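Action chunks, shorter ones, and why I was wrong in November

Quick one tonight, the eval rig is mine until nine and then it isn't.

So. Back in November I wrote that longer action chunks were the way to go for two-arm kitchen stuff. Predict a long stretch of motion, run all of it, look again, repeat. Smooth arms, nice videos. I was pretty sure of myself. Some of you wrote in to say the smoothness was hiding something. Yep.

What changed: I retrained the same policy on the same demos (2,749 of them, all teleop, all cooking tasks) and only touched how much of each predicted chunk gets executed before replanning. Same weights for both conditions in the end. Didn't even need the retrain, found that out afterwards. Two days of GPU time, gone.

Setup for the comparison:

500 rollouts per condition
4 tasks, lid on, lid off, food in pot, food out of pot
Object positions shuffled by a script so I can't cheat without noticing

Long execution: 292 successes. Short execution beat it on every task, and by the most on anything with a lid. Not posting the short number yet, I found a labeling bug in one batch and want to rescore it by hand first. The direction won't flip. The size might.

Why lids? My guess is the two arms drift apart in time. One arm is still finishing its bit of the plan, the other has already commited to coming in over the pot, and with a long chunk neither gets to react. Replan more often and the holding arm waits. Nobody told it to wait, there's no waiting term in the loss. It's in the demos, because the operators wait.

Cost of all this: jitter. Visible jitter at the chunk boundaries, esp. near the wrist. I blend overlapping predictions with Fundix (our little smoothing layer, badly named, not changing it now) and that takes most of it out. Blend too hard and you're back to a sluggish arm that misses the pot rim. Tuned by eye, sorry.

Also tried Vanags, the bigger vision encoder. No real difference on lids. Slower. Dropped it.
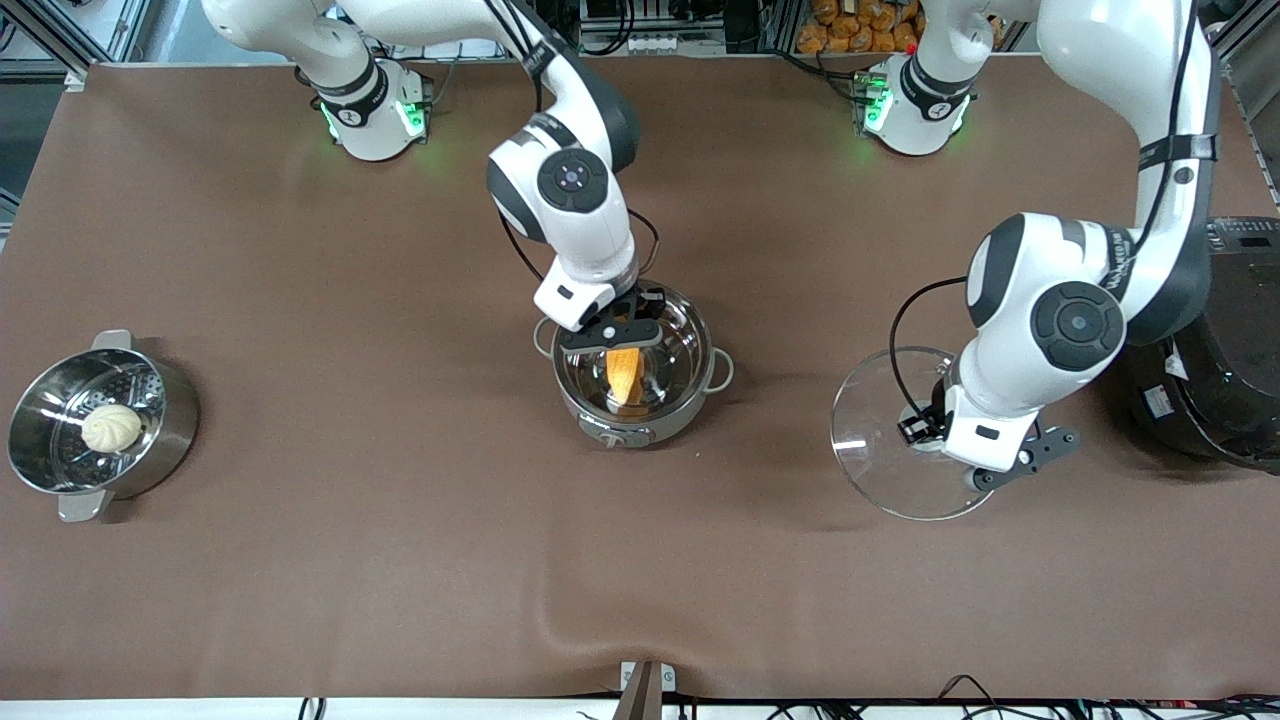 posted by the Nonari bench blog | 17th February | filed under: manipulation, two arms, food

Food in pot is the one I care about most now. Right gripper down in the steel pot with the food, left one holding the glass lid by the knob. Clear lids are a pain for the depth estimate, the table shows straight thru. Shiny pot walls aren't much better. I turned depth off completly for the last batch and went with plain color images, and so far I don't miss it.

Next: the steamer. A pleated bun on a perforated tray is a different kind of grasp and I don't want to squash it. Then rescoring, then moving the eval scripts over to Rullex so other people can run them without asking me where the config lives.

If you've tried variable chunk length, picked by the policy itself, mail me. I have a half-working version and it mostly picks the longest one every time.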